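How to Clean a Shaggy Rug at Home
Posted 09/07/2018

A long-pile rug holds on to more dirt than a flat one, and most of it sits at the base of the fibers where a vacuum brush can't reach. You can do the whole job on the floor where the rug lies, as long as the floor is swept first.

What you need: a vacuum with a hose, a wide-tooth comb, baking soda, mild dish soap, a spray bottle and two white cloths. I use the Wendt comb, but any comb with rounded teeth will do.

Start by shaking the rug outdoors. Bring it back in, lay it face down and vacuum the backing. Lift it, sweep up the grit that fell out, then turn the rug pile side up. 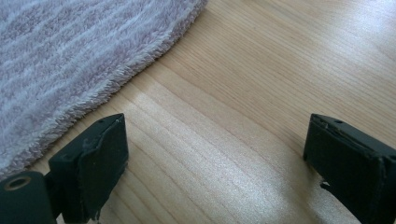
Take the brush head off and use the hose alone. A spinning brush will catch long fibers and pull them out. Work in short strokes from the middle toward the edge, and hold the border down with your free hand as you get close to it.

Next, sprinkle baking soda over the pile and work it in with your fingers. Leave it for 30 minutes and vacuum again, slowly.

For spots, mix 2 teaspoons of dish soap into a bottle of cool water. Test it on a corner first — pale pinks and purples can fade. Spray lightly, wait 10 minutes and blot with a damp cloth. Don't rub. Blot again with the dry one.

If the rug is on a wood floor, move it while it dries. Water trapped under the backing can leave a cloudy mark in the finish. Hang the rug over a rail or two chairs until the backing feels dry to the touch.

Comb the pile last, starting at the tips. Trim any loose tufts along the edge with scissors and never pull them.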